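Bathroom chores still a tall order for robots, Sarngate trial finds

27 Jun 2021

A two-legged robot can tidy a bathroom counter, but it takes its time and still needs a person close by.

That is the early word from Tuvix, a small Sarngate firm that has been running household chores past a humanoid robot since February. The work so far has centred on one vanity and the things people leave on it.

Tibor Juhász, who runs the trial, said the bathroom was picked over the kitchen for a reason.

"Everybody wants to see a robot cook dinner," he said. "We wanted something most people do every day without thinking, in a small space, with slippery things to hold. If it can't put the toothpaste away, it has no business near a stove."
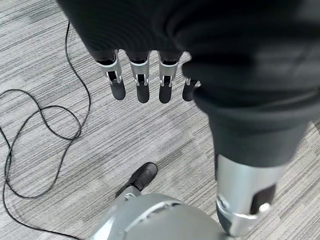

The robot's hand over the carpet at the Sarngate trial.

The firm has a list of 19 chores for the machine to try. It can now do eight of them well enough to be left on the list as finished. They include standing a cup upright, moving a tube from one side of the counter to the other and picking a folded cloth off a shelf.

Speed is another matter. Clearing the counter takes the robot roughly 33 minutes on a good day. Mr. Juhász said his teenage daughter could do it in two, "if she was asked enough times."

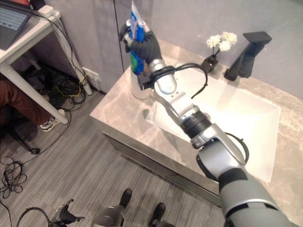 Toothpaste has turned out to be one of the harder items. A full tube holds its shape and can be gripped much like a bottle. A half-used one bends and sags, and the fingers have to close further than the robot expects. Squeeze too hard with the cap off and there is a new chore to do.

Taps are on the list as well. Lever handles have gone better than round knobs, though the robot has to stand in the right spot before it reaches, and shuffling its feet into place can eat up more time than the job itself.

Wiping out the sink is not finished either. The robot can follow the flat parts of a basin with a cloth but tends to miss the corners – the same corners, Mr. Juhász said, that most people miss. 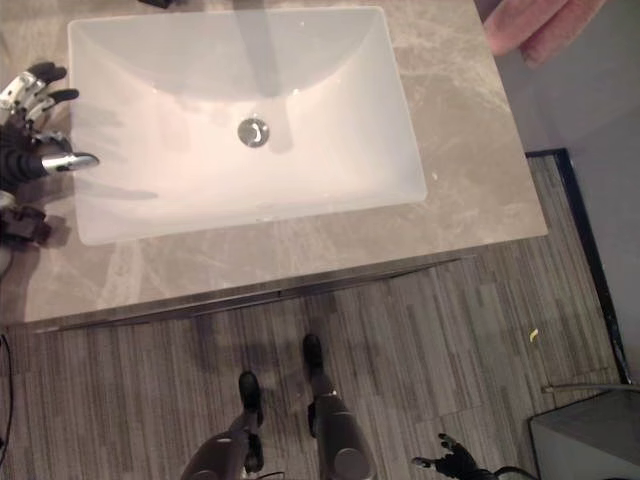
Jitendra Tripathi manages housekeeping at the Drindari, a hotel on the Pap road, and has been to see the trial. He said he went in hoping for help with early checkouts and came away with a longer timeline in mind.

"My staff turn over a whole room in less time than it takes to do that counter," he said. "It was careful, I'll give it that. It didn't knock anything over while I was there. But I'm not changing the roster."

Mr. Tripathi said he would be more interested in a machine that could carry linen or restock carts overnight, when the halls are quiet and a slow pace would bother no one. Tuvix has no plans to test that kind of work this year.

The firm will stay with the bathroom list through the fall. Hanging up a towel is next, followed by putting the cap back on a tube, a job that needs both hands and has yet to go right from start to finish.

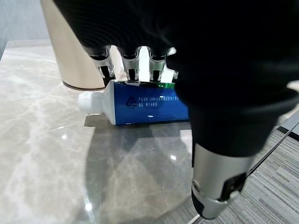 A toothpaste tube lies on its side under the robot's gloved hand.

Mr. Juhász would not say when a robot like this might be sold for home use. He said the firm would publish its results for all the chores, including the ones that failed, once the list is done.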